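Starting a new thread for the people who asked me about dyeing wool at home. I did my first real batch this winter and I made many mistakes, so perhaps it helps somebody. Sorry for my English, I write slowly and check the words.

1/ The yarn. I used Velura, the undyed one, in 100 % wool. I bought 800 grams because I wanted a cardigan and I was afraid to run out. The cardigan took 600. The rest is now a hat and one mitten.

2/ First you must wind the yarn into loose skeins and tie them in four places. I tied mine in two places. Please tie in four. I spent a whole evening on the floor with one knot.

3/ Soak the wool before dyeing, at least one hour, in lukewarm water with a small drop of washing-up liquid. Dry wool takes the colour in spots. Some people like these spots. I wanted a plain green.

4/ The dye is Zeruvon powder, the acid type, so you also need vinegar or citric acid. I use white vinegar from the supermarket. Wear a mask when you open the powder and do not use a pot that you will cook soup in later.

5/ Somebody asked about temperature. I heat very slowly up to 80 or 85 degrees and keep it there for half an hour. It should never boil. Then I turn off the stove and leave the pot alone until the next morning.

6/ Leaving it alone is the hardest part for me. If you stir, the wool becomes felt. I stirred.
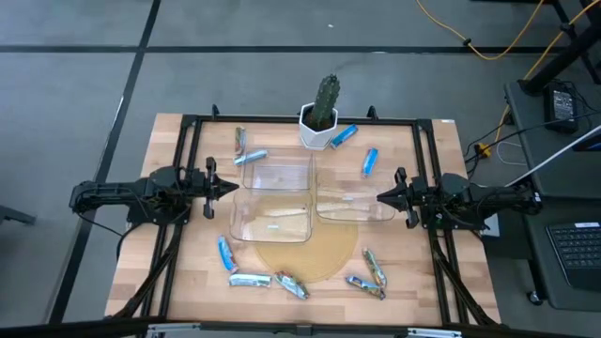 7/ About the colour. My green was a mix of blue and yellow, and in the pot it looked almost black. Do not panic and add more yellow like I did. Take out a short piece of yarn, rinse it, dry it with a hairdryer and look at it by the window.

8/ I keep a notebook now. On each page there is a little piece of yarn, the weight of the wool, the weight of the powder and how much vinegar. For the first two pots I wrote nothing, and this is why the left sleeve is a different green from the right one.

9/ Rinsing: the water must be the same temperature as the wool. When the water stays clear you can stop. Then roll the skein in an old towel, press it, and hang it in the shade. On my balcony it needed two days.

10/ For knitting I followed the Tóth raglan pattern, from the top down, on 4 mm needles. It is a good pattern for using uneven yarn, as you can change between two skeins every second row and the difference becomes soft. I learned this only after the sleeves – the body looks much better.

11/ The button band I knitted three times. The first was too tight, the second was wavy like lettuce. Now I pick up three stitches for every four rows and it lies flat.

12/ A few of you asked where I buy the powder. There is a small wool shop in Brerkard which sells it in 60 gram jars. One jar is enough for many pots, I have used less than half.

13/ Next I want to try a dark red for socks, with a yarn that has some nylon in it. If you have dyed sock yarn, please tell me, does the nylon take the same colour as the wool? I read two different answers.

14/ I will show the socks in June, if there are two of them by then.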